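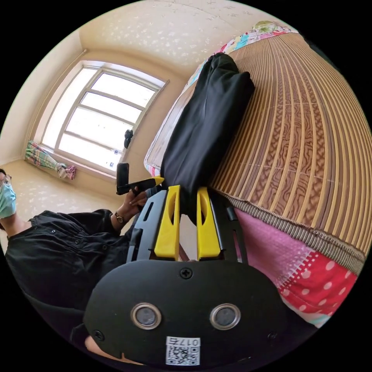
换季那几天的屋子里。黑色长袖,手腕上一块圆表盘的手表。

床上的换季

文字刊于本刊家居版,2025年4月2日

我表姐家的衣服,从来都是在床上叠的。她家客厅有沙发,有一张挺大的方桌,阳台上还有一把折叠椅,可是一到换季,衣服还是一趟一趟抱进卧室,往床上一放,人往床边一站,就算开工了。我小时候在她家过暑假,看的就是她妈妈,也就是我大姨,这么站着叠衣服,一站一个下午。如今大姨年纪大了,腰不行,换成表姐站着,位置都没怎么变,还是床的那一侧,手边还是那一床拼布被。

这次去,本来说好是帮忙的,结果我多半时间在说话,吃她削的梨,顺便把这篇拖了很久的稿子的材料给攒齐了。编辑想要一篇讲收纳的东西,最好有方法、有步骤、有几样推荐的盒子。我答应得很痛快,到了才发现表姐家没有什么盒子可推荐。她的方法就是一张床、一领竹席和一双手,外加一点耐心(这一样我一直没有学会)。

先说竹席。她家的席子是棕色和浅褐色相间的竖条纹,中间横着一道花纹带,像给席子系了一条腰带。按照我家那边的习惯,竹席要等到热得睡不着了才肯拿出来,秋风一起就卷起来立到柜子后头去。表姐不讲究这个,她白天把席子铺在被子上面,专门当台面用。我问她硌不硌,她说又不是给人睡的,是给衣服睡的。我觉得这话很像大姨说的,后来一问,果然是大姨说的。

席子当台面有席子的好处。棉床单是软的,衣服放上去,底下一皱,上面跟着皱,袖子越捋越歪;竹席平整一些,手掌压着往外一推,布就顺着过去了。再有就是那道花纹带,表姐拿它当尺子用,衣服的下摆对着花纹带摆齐,左右一看就知道歪没歪。我试了试,确实好用,比我在家对着手机视频比画强得多。她还叮嘱我,席子用完要拿干布顺着竹条擦一遍,横着擦容易把灰擦进缝里,这一点她说了两遍,我就也写在这里。

席子底下的拼布被,说起来话就长了。

我认识两位对旧布料特别着迷的朋友,一位叫Stojan Perić,一位叫Edin Trajkovski,前几年在一个手工展上认识的,到现在逢年过节还互相寄点小东西。Stojan给一本叫《Clasbridge》的小刊物写专栏,讲各地人家里的被子,写得很细,细到一块补丁换过几回线都要交代。去年十二月他写信来,问我能不能找一床中国人家里自己拼的被子,让他看看布是怎么搭的。我第一个想到的就是大姨这一床。

大姨拼被子没有图样。红底白点的布是做衣裳剩下来的,粉的是表姐小时候的一条裙子,浅蓝的她自己也记不清了,一会儿说是窗帘,一会儿说是邻居给的。带小碎花的那几块最费工夫,料子薄,边上要多折一道才不散。她把攒下来的布头按颜色捆成小卷,收在一只饼干筒里,攒够了就拼一点,不够就放着,前后拖了好几年。表姐说那时候家里不管谁要扔旧衣服,都得先拿到大姨面前过一过目,她捏一捏布边,点头了才许扔。

我把这些写给Stojan,他回信很长,别的都客气,唯独对窗帘那块布追问了三次。我只好去问大姨,大姨想了半天,说那就写窗帘吧。

Edin关心的是另外一件事。他在一家叫Skollon的小店里做旧衣修补,店面不大,收来的衣服倒不少,最忙的一个冬天经手了394件。他说人家送来修的衣服里头,磨坏的固然有,更多的是叠坏的:毛衣在肩膀上鼓出一个包,裤子膝盖那里压出一道死褶,怎么熨都留个影子。所以他逢人就劝,叠衣服之前先看看这件衣服最怕折在什么地方,再决定从哪里下手。我把这话转述给表姐听,她一边点头一边手里没停,说她妈也是这么教的,只是没有人家讲得这么有条理。
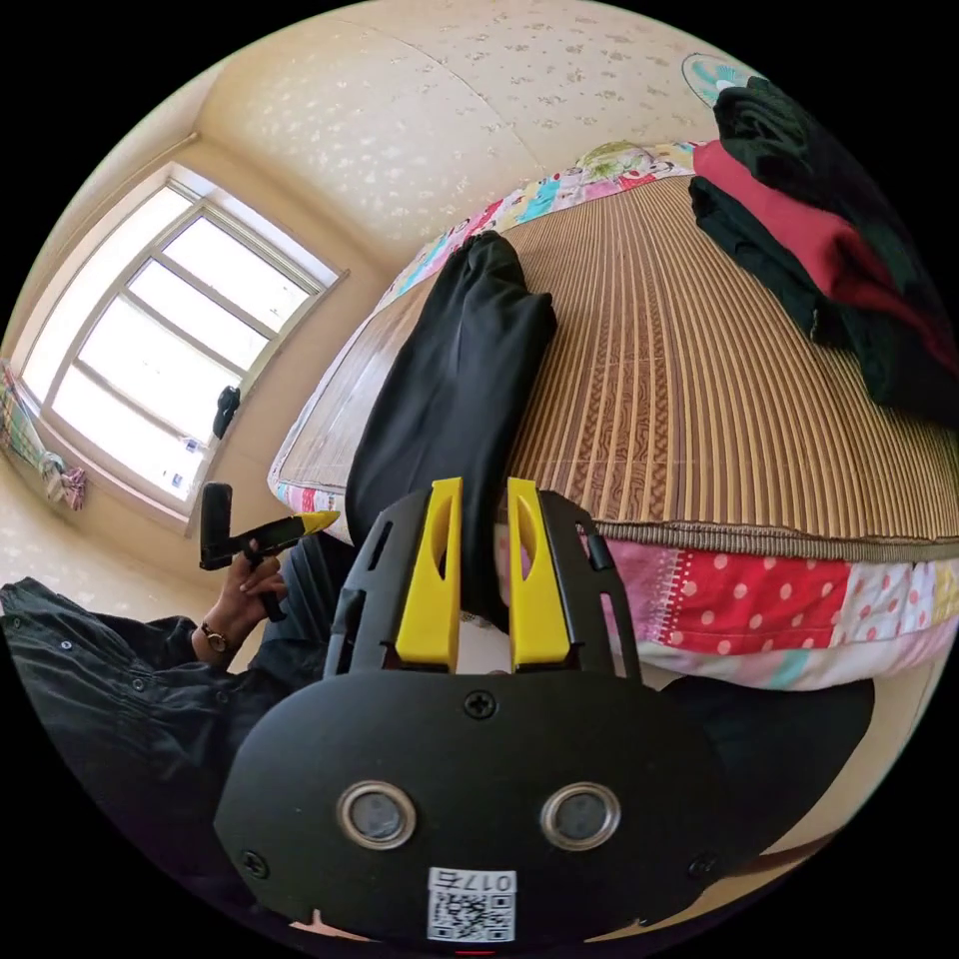

表姐的规矩是长的先放平。长衣服、长裤子一律先顺着床铺开,竖着对折一次,就那么搭在席子中间不去动它,让它自己摊一摊。她说布跟人一样,刚从柜子里拖出来都有点拧着,给它一会儿工夫,折痕就没那么倔。等手边别的都叠好了,再回过头来收拾长的。她那件黑的就是这么晾在席子上的,我坐在旁边好几次想伸手替她叠了,都被她拦住。

叠好的往床的另一头摞。她摞衣服从来不按大小,按的是穿的日子:眼下就要穿的在上面,过些日子才穿的压在底下。所以那一摞颜色很杂,墨绿的上面,红的中间,黑的在下头,外人看了摸不着头脑,她自己要哪件伸手就能抽出来。我家的柜子是按颜色排的,好看归好看,每天早上还是要翻。回来以后我照她的办法改了一个抽屉,用到今天,算是好用吧,就是家里人不大习惯,老问我为什么短袖和毛背心住在一起。

枕头她不挪。枕套是绿色和浅淡颜色的花样,就放在床头那边,衣服摞到枕头边上就算到了界,再多就得先收进柜子一趟。我觉得这条比什么都聪明。我在自己家换季,总是把所有东西一口气倒出来,床上堆满了堆地上,地上堆满了就坐在中间发愁,到了晚上连睡觉的地方都没有,只好一股脑儿再塞回去。有枕头在那儿拦着,活儿就自动分成了一段一段的,做完一段喝口水,再抱下一趟。

那天她从柜子里抱出来的东西,我没有帮她数,她自己心里大概有数。倒是扣子的事值得讲一讲。有按扣的衣服,她一定先把按扣扣上再叠,普通扣子则只扣最上面那颗和当中一颗,多了不扣。按扣敞着容易互相勾,隔壁衣服是针织的就更倒霉,勾出一根线来,又得送去修。Edin听说以后高兴极了,说他修的针织衫里就有不少是这么勾坏的,要把这一条抄在店里的墙上。

讲到柜子。表姐的柜子是老式的,门关不太严,要在底下垫一张折起来的硬纸片。里面上下两层,上层放不穿的,下层放要穿的,换季就是上下层对调一回,简单得很。她早几年也买过收纳箱,一个叫Aller的牌子,带轮子,样子是真漂亮,买回来才发现比柜子的深度多出一截,推进去门就关不上,后来一直放在阳台上装花土。轮子倒是派上了用场,浇花的时候推来推去,挺方便的。为这个我们俩笑了好一阵,她说你可千万别写,我说好,我不写。

樟脑丸她不用了,大姨嫌味道冲。现在放的是一种布包的干香料,从一家叫Dlamini的铺子买的,20块钱一包,一层放2包,挂在柜壁上,不直接贴着衣服。我凑近闻了闻,有点像晒过的木头,又有点像茶叶。她说等味道淡了就把布包在手里揉一揉,还能撑一段日子,揉都揉不出味道了再换新的。

叠到后来,大姨从隔壁房间慢慢走过来看。她今年75,眼睛还好,一进门先不看衣服,先去捏被子的边,看有没有开线的地方。捏到靠床沿那一块红底白点的,她停了一停,说这块布当年可抢手了,排了队才扯到的,做完衣裳剩下这么一点,舍不得,就留着。表姐说妈你上回说是人家送的。大姨说送的是那块蓝的。两个人就为哪块是送的、哪块是买的争了起来,争得有来有去,谁也没有要分出胜负的意思,我在旁边记笔记,记到最后也糊涂了。

我趁机问大姨,叠衣服有没有什么诀窍可以告诉读者。她很认真地想了想,说,手要干。我等着她往下讲,她却已经转身去看那领席子了,说用了这么些年,边上也该包一包了,问表姐家里还有没有布头。表姐说饼干筒里应该还有。于是饼干筒就被找了出来,打开一看,里面的小卷还捆得好好的,粉的、蓝的、带花的,都有一点。

天快黑的时候我该走了。长的那几件也叠好了,席子卷起来一半,大姨坐在床边挑布,嫌蓝的太素,嫌粉的不经脏,挑来挑去还是拿起了那一小卷红底白点的,又放下,说再想想。表姐送我到楼下,塞给我一包Dlamini的香料,让我先挂在那个改过的抽屉里试试。我给Stojan写信说了包席边的事,他问最后用的是哪一块布,我答应等大姨定了就告诉他。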